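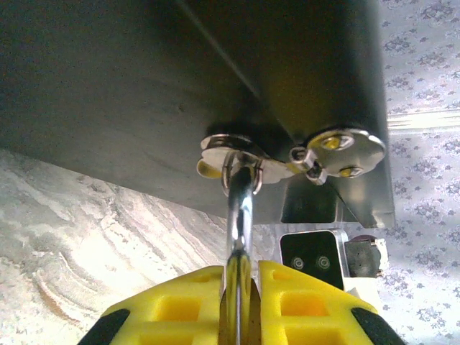 Frequently Asked Questions: Document Storage for Members

Who may store papers at the Skarklow Records Office?
Any person or small organization holding a current membership may apply. Applicants must be 18 or older and must show proof of address.

What can I store?
Deeds, wills, account books, letters and printed photographs are accepted. We do not accept cash, jewelry, medicines, or film that may catch fire. If you are unsure, please ask before your visit.

How much does it cost?
The yearly fee is $114 for a standard box. Members who rent two or more boxes pay the full fee for the first and half for each of the others. Fees are due in September.

What happens if I pay late?
You have 30 days after the due date to pay. During this time you may still see your papers. Once it has passed, access is held until the balance is cleared — nothing is removed or destroyed.

Can another person collect papers for me?
Yes. Complete the Permission to Collect form and name up to three people. Each must bring photo identification. A phone call or e-mail is not enough.

I have lost my key. What should I do?
Report the loss to the front desk in writing. A new key takes about 2 weeks. The member pays for the replacement.

Do you make digital copies?
Scanning is carried out by our partner, Pritent, under a separate agreement. Prices are available at the desk.

Whom do I contact with a complaint?
Write first to Yi-chun Siu, Member Services. If you are not satisfied with the reply, you may ask for a review by Kam-wah Kao, Records Manager.

Page last updated: 18 Mar 2025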